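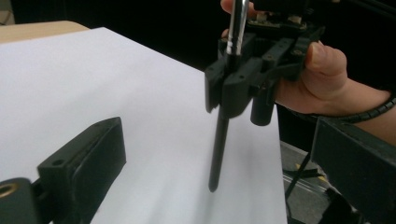

# Paper keeps sliding and buckling when I paint at the table

Posted by **Mwajuma Mbwambo**, 9 Dec 2020

I paint on big sheets of white paper at a table with a light wood-coloured top. The sheet covers most of it. It starts out flat, but once I get going it creeps towards the edge, and when I use a lot of water it buckles in the middle. The paper is from a pack I bought at the shop in Sarkthorpe and there is no weight printed on it. I would like to keep it still without marking the table. I also want to plan the layout first but pencil lines show through my washes. What do other people do?

---

**Adelmo Sartori**

Two separate problems.

For the sliding, use low-tack masking tape along all four sides, half on the paper and half on the table. Try a bit on the table first and leave it overnight. Pull it off slowly, flat against itself.

For the buckling, the paper is probably too thin. I had the same trouble until I moved to 300 gsm. If you want to use up the pack, keep to drier paint, or tape the sheet to a board and let it dry there before you lift it.

For the layout, turn the brush round and go over the shapes with the end of the handle, just above the paper or barely touching it. A rounded tip is best. Don't press, as a dent will collect paint and show as a dark line. I go through the whole picture like this about 3 times before I open any paint.

---

**stamham_274**

I just put a mug on each corner. Works fine unless you knock one.

---

**Mwajuma Mbwambo**

Thanks both. I have tape in the house so will test it on the underside of the table first. Adelmo, does the board need to be sealed or will bare plywood do?

---

**Adelmo Sartori**

Bare is fine for a few goes. Varnish it if you plan to keep using it.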